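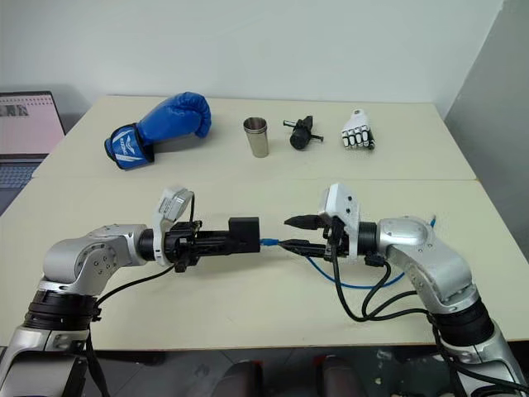

Start with the cup, one reader told us, and you'll never want to draw an apple again! We do get a lot of letters on behalf of the cup. Most of the other questions that reach Tirkano Still Life come round again every few months, so we've gathered the answers on one page.

Do I have to be able to draw?

No! Come if you can hold a pencil. Plenty of people arrive saying they haven't drawn anything at all since school, and by the tea break they're arguing happily over the exact curve of a rim. We don't mark anything, and you only show your page if you feel like it.

Why such odd objects? Whatever happened to fruit and flowers?

We love fruit, and there'll be a big bowl of plums out at the end of summer. But a row of things that don't belong together makes you look harder. Take the blue boxing glove, the tall steel cup, the little black cylinder with the rod through it and the white jointed hand. You can't draw any of those from habit. The glove is all soft swelling shapes, the cup is practically two straight lines with a flare at the top, and the hand is joints, joints and more joints.

How do I draw a shiny metal cup without it going grey and flat?

Our favourite question. Forget the word "shiny" and look for the edges between light and dark. On a polished cylinder they often run up and down in long strips, and some of them are surprisingly sharp. Leave the lightest strips as bare paper from the very beginning. Then go properly dark in one or two places, darker than feels polite, and the metal appears almost by itself. It's a lovely moment and we never get tired of it.

The rim needs care too. It's an ellipse, so the ends should be rounded. If yours have come to points, like a lemon, rub out just the ends and have another go.

And the glove?

Draw it as a loaf of bread first, then add the cuff as a short tube. Put the lettering on the strap last of all, and make it bend with the strap. If the letters march along in a straight line, the whole thing goes flat. You can leave them out altogether – a few light marks are often enough.

I always get stuck on fingers. Any tips?

The jointed hand is a kind place to begin, as the dark sections at the joints show you where each finger bends. Mark the joints as small dots, link them with single lines, and thicken the lines afterwards. When fingers point towards you they look much shorter than you expect. Believe your eyes and draw them short.

How far apart should things be if I set up a row at home?

Far enough that you can see some table between each pair, at least to begin with. Put tall next to low and pale next to dark. A pale table is excellent because it gives you clear shadows to work with, and if there's a seam in the top, draw that as well! It tells you where flat is.

What should I bring?

A soft pencil, a rubber and a sketchbook that lies open without a fight. We have boards and spare paper. Somebody generously left us a box of more than 1000 sheets of cartridge paper last May and we're still nowhere near the bottom of it.

Where and when do you meet?

Upstairs at the Vesach Rooms, Siu Lane, Hirnitz, on Saturdays from 2 until 5. The door sticks, so give it a good push. Our next session is on 13 August 2022, and the first 7 people through the door get the window side.

Can I bring an object of my own?

Please do! Anything goes if it stands up by itself and won't drip. We've had a door handle, a colander, half an accordion and a 1968 tax guide with a wonderful broken spine. Pop your initials underneath on a bit of tape so it goes home with you.

May I take photos and finish later?

Yes, though try to get the main shapes down while the things are in front of you. A photo is handy for small details such as stitching or screws, but it tends to swallow whatever is going on in the shadows.

Is there a charge?

Pay what you like into the tin by the kettle. It goes on pencils and biscuits, mostly biscuits.

14 comments | 31 shares

Contact Tirkano Still Life | © 2022 Tirkano, Hirnitz | Back to top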